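Borkstead Tableware Rental: Frequently Asked Questions
Plates, bowls, glasses and flatware for people who own six of everything and have invited more than that.
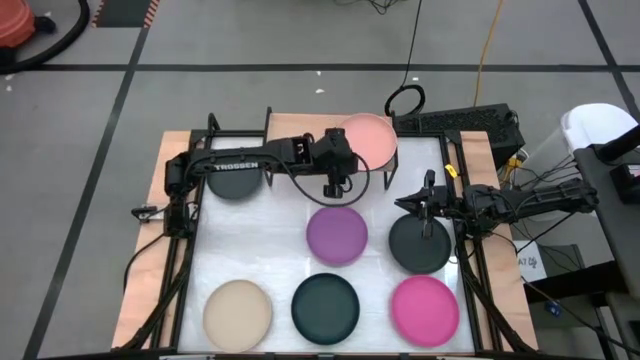 How far ahead should I book?
Three weeks is comfortable for most of the year. In June and December, book as soon as you know the date, even if you don't know the headcount, the menu or whether your brother is coming. We can change the quantities later. We can't make more weekends.

What is the smallest order you'll take?
There's no minimum if you pick up from the Borkstead warehouse. People rent a single soup tureen from us more often than you'd think, usually the same tureen. For delivery, the order has to come to at least $100 before tax, and no, the delivery fee doesn't count toward it. We admire everyone who has tried.

How long is the rental period?
The standard rental is two nights. You collect or receive the order the day before your event and return it the day after. If you're holding the kind of party that needs a recovery day, you can add extra nights when you book, at a fraction of the original price. Adding them afterward, by not answering the phone, costs the full nightly rate.

What do you rent?
Dinner plates, salad plates, side plates, pasta bowls, soup bowls, cups and saucers, water glasses, wine glasses, tumblers, flatware, serving spoons, platters, pitchers, cake stands. We don't rent tables, chairs, tents or heaters. We also don't rent linens anymore. We did for a while, and the candle wax took years off us.

What is the difference between Zilo and Feng?
They're our two house ranges. Zilo is the heavier stoneware, in a mix of colors, with a rim that stops gravy from going on a journey. It suits backyard dinners, long buffets and anything involving ribs. Feng is plain white porcelain, thinner and dressier, and it stacks small enough to fit in the back of a hatchback. Caterers like Feng because food photographs well on it. Grandmothers like Feng because it looks like real china, which it is.

Can I mix colors?
You can, and most Zilo orders go out mixed. Tell us whether you'd like an even assortment or a particular leaning (warm, dark, "nothing green"), and we'll get as close as the shelves allow. We can't promise an exact number of any one color unless you reserve it by color on the order form. If you want the table to look casually thrown together, please don't send a seating chart with plate assignments. We will follow it, but we'll talk about you.

How many plates should I order per guest?
For a sit-down dinner, order one of each plate per course per person, plus a few spares for drops and surprise plus-ones. For a buffet, order more than that. Guests put down a plate, lose it, and take a clean one for seconds without a flicker of guilt. Dessert plates vanish fastest. Forks are worse. Nobody's party has ever had enough forks, so our order form nudges the fork number up by itself. You can nudge it back down if you're feeling brave.

Do I have to wash everything before I return it?
No. Scrape off the food, give things a quick rinse if there's a sink or a hose handy, and put them back in the crates they came in. We wash everything here anyway, including the pieces that come back looking spotless. What we ask you not to do is leave half a lasagna in the pasta bowls, close the lid and set the crate in the sun. That brings a heavy-soil charge, along with a phone call from Arnaldo, who will mostly just sigh.

May I put your plates in my dishwasher anyway?
Zilo and Feng are both fine in a home dishwasher. The wine glasses are not, because they're taller than most racks and tend to knock heads. The gold-rim side plates are a firm no. A dishwasher takes the gold off, and it comes off in patches, so the plate ends up looking like it had a rough divorce.

What about the oven, the microwave or the grill?
Zilo can go in a low oven to warm up. Don't take any plate from the fridge and put it straight into something hot. Feng is happy in the microwave. Nothing we own belongs on a grill. This question is here for a reason, and the reason was a very cheerful man with a fish.

What happens if I break something?
You pay for it, though perhaps less than you fear. Every order includes a small breakage allowance that covers an ordinary chip or two. Beyond that, we charge the replacement price printed on your packing sheet, which is what the piece costs us and has no punishment built in. Please put broken pieces in the lidded tub at the bottom of the first crate and write down what they used to be. Hiding shards inside a stack of good plates is no kindness to the person unpacking it.

I found a chip when I opened the crate. Will I be charged for it?
Not if you tell us before the event. Text a photo to the number on the packing sheet along with your order name. We check each piece on its way out, but we're people, and some of us do it before coffee. If you need the piece replaced and you're within the delivery area, we'll do our best to get one to you the same day.

Do I have to take the damage waiver?
It's optional. The waiver covers accidental breakage for the whole order, up to its full replacement value, and it makes good sense if the party is outdoors, on a slope, or includes a dance floor near the buffet. It doesn't cover missing pieces. A plate that has been broken is a plate. A plate that has gone home with your cousin is a theory.

Where do you deliver?
We cover Borkstead, the lake road and the towns along the valley as far as the old mill. Enter your address on the order page and it will give you the fee or turn you down politely. If you're just outside the line, call us. The map was drawn by someone in a hurry, and there's some give in it.

What time will the delivery come?
Between breakfast and 3 p.m., with a text when the van is leaving its previous stop. We can usually aim for morning or afternoon if you ask early. We can't aim for "right after the florist but before my mother." Someone needs to be there to sign. If your venue has stairs, a gate code, a gravel path or a goose, put it in the notes box. Crates of plates are heavy, and drivers remember.

Will the driver set the table?
The driver will carry the crates to one ground-floor spot of your choosing. Table setting is a separate service, priced by the hour, and it has to be booked with the order. The setup crew brings its own ruler. You may find this reassuring or alarming.

Can I come and see things first?
Yes, please do. The showroom is the front part of the warehouse and is open mornings without an appointment, afternoons with one. Bring a napkin or a scrap of fabric if you're matching colors. Screens lie about color, and they lie most about gray. You can also borrow one place setting overnight for a card deposit and stare at it on your own table until you feel something.

How do I pay?
We take a deposit of half when you book, with the balance due before pickup or delivery. We take cards, checks and cash. The online checkout runs on Gernix, and your receipt will come from a Gernix address, so look in your spam folder before you write to ask whether we've run off with your money. We haven't. We have a warehouse full of gravy boats, and it would be very hard to run.

What if I need to cancel?
Cancel more than two weeks out and you get the deposit back, less nothing. Inside that window we keep the deposit, but you can put it toward another date within the year. If the weather closes the roads, we move your booking for free. If the wedding is off, call and ask for Arnaldo Pinheiro. He owns the place, he was once on the wrong end of a canceled wedding himself, and he has been known to lose the paperwork.

Can I buy the plates?
Sometimes. Each January we retire whatever is scratched, faded or orphaned and sell it by the crate from the loading dock. It's cash only, no holds, and you carry it yourself. The good stuff goes early. If you fell for a particular Zilo color at somebody's party, leave your email at the desk and we'll let you know if any of it is on its way out.

I kept a spoon by accident. What now?
Drop it through the mail slot in the warehouse door. You don't have to leave a note, although we've had some lovely ones. If we've already charged you for it, include your order name and we'll refund the spoon.

My question isn't on this page.
Call the desk or use the contact form. Written questions get a reply by the end of the next working day, apart from the week before Thanksgiving, when they get a reply when they get one.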